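3.2 What people do with old T-shirts

I went into this part of the study expecting people to tell me they throw worn shirts away. Mostly they don't. We mailed out 500 questionnaires and got 178 back, and the answer I kept reading was some version of "it's in a drawer."

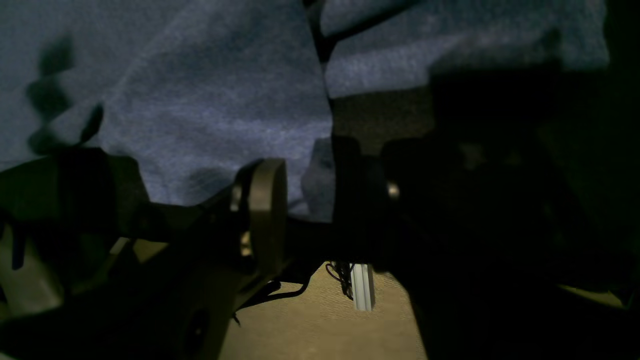 Skandby, August

Josefien Dierckx and I did the home interviews here, 15 of them, usually at a kitchen table with the shirts piled between us. People love talking about their clothes! One man, who hadn't worn his old work shirt in years, still folded it before he put it back. 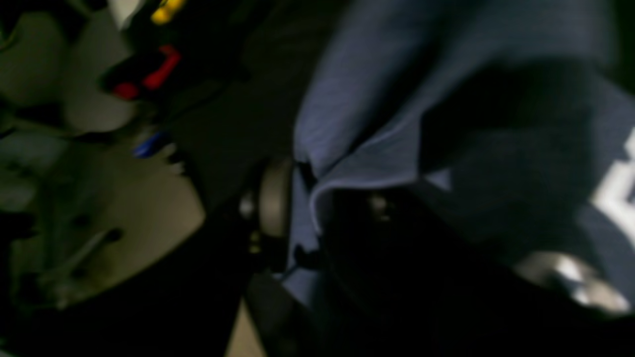 3.3 Why shirts stay in the drawer

Figure 2. Light blue short-sleeved shirt.

Holes mattered less than I'd guessed — softness came up far more often. A shirt gets comfortable just as it stops looking decent, so it turns into sleepwear,
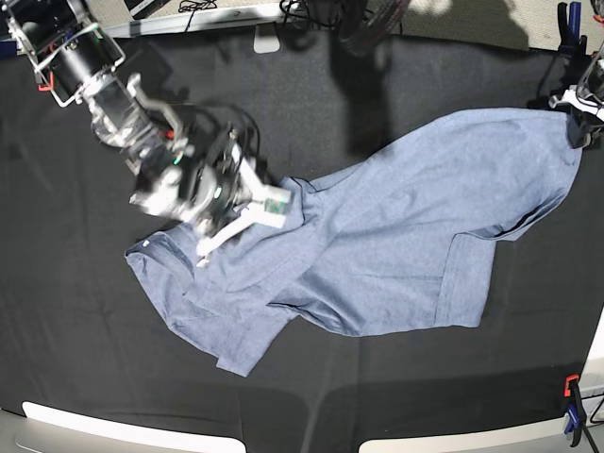 or the thing you paint the fence in, and only after that does it become a rag. Van Acker calls this the "long tail" of a garment, and I've borrowed his term for the rest of the paper.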